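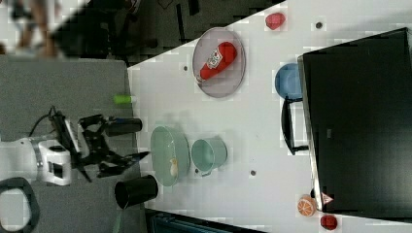 FOR IMMEDIATE RELEASE

October 29, 2018

Wenden Tabletop Swap returns, bigger room this time

UNHAM - Cups, bowls, plates, the odd sauce bottle. The Wenden Tabletop Swap is back at Gyamfi Hall next month, and sorting is already under way on the white tables.

Last time 391 households came through the doors. Organizers at Zurance Home Reuse are planning for 1,000. More tables, wider aisles, longer hours.

How it works: bring clean kitchen and table things you no longer use, take home what you will. No money changes hands. No tickets. Items don't have to match and mostly dont.

What we need most right now:
Bowls, any color, blue ones go fast
Black cups and mugs
Plates, oval or round
Unopened bottles of ketchup and other sauces, in date, for the pantry corner
Small toys for the kids table

What we can't take: knives, chipped glass, anything with a frayed cord.

Drop-off began in September and 167 boxes have come in so far. Everything gets laid out, looked over and grouped before it goes on display. Cups on their sides, bowls next to plates, toys kept seperate. Large flat items go at the far end so they don't get buried.

Drop-off point is the side entrance on Unham Road. Please label boxes KITCHEN or TOYS. Loose items are fine too, hand them in at the desk.

There are 13 tables still open for local groups wanting to share a display. Requests to the Zurance front office, first come first served. Setup details go out once tables are assigned.

Media contact: Zurance Home Reuse, press desk, Gyamfi Hall, Unham

###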